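Can it sort the screws yet?

Last April I broke my wrist, and for 5 weeks my kitchen was a museum of unwashed cups. So I went to Bradwood with a selfish question: when will a machine do this for me? The team there trains its arms in simulation, on small jobs from the shop floor. A part must be gripped, lifted and put in its place. 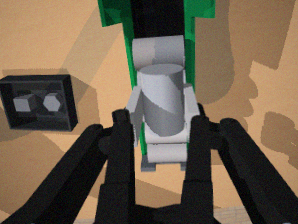 Man-sik Ma thinks I ask too much too early, and that a cup in a sink is harder than any cylinder, for the sink is different every evening. The factory, he told me, at least keeps its tables still.

Bradwood's program, Choo, repeats one task 400 times in a night. On the Tuesday of my visit it had succeeded in 83 of them. I found this low. They were quite pleased.

Reaching is the part that already looks easy. The arm bends over the table and the gripper comes down close to the work.
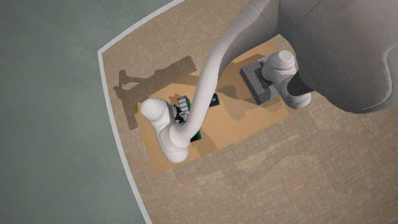
What the shop floor wants

Futwood, which makes hinges, would be content with one dull job done well all night. It does not need an arm that folds shirts. Its manager gave me a list of 11 chores and crossed out most of them herself. 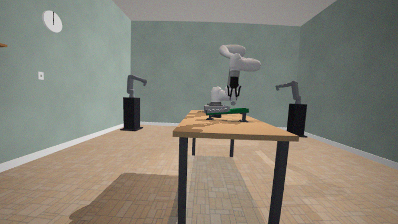
What the home wants

At home we want everything, and cheaply. I asked whether Choo could load a dishwasher. Not this year, they said, and they did not name another.
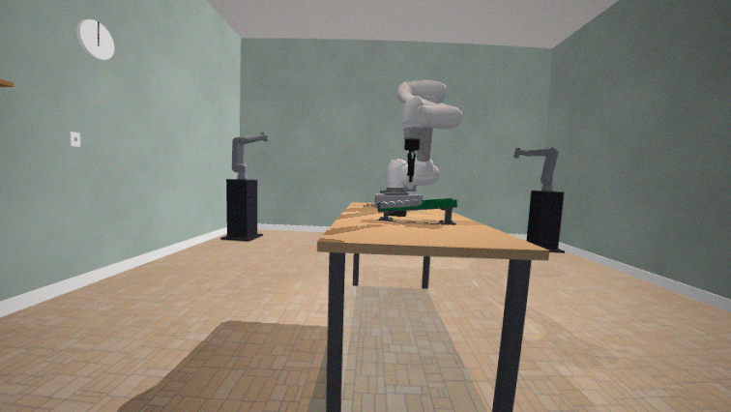
The white arm at its table, gripper empty. Simulation: Bradwood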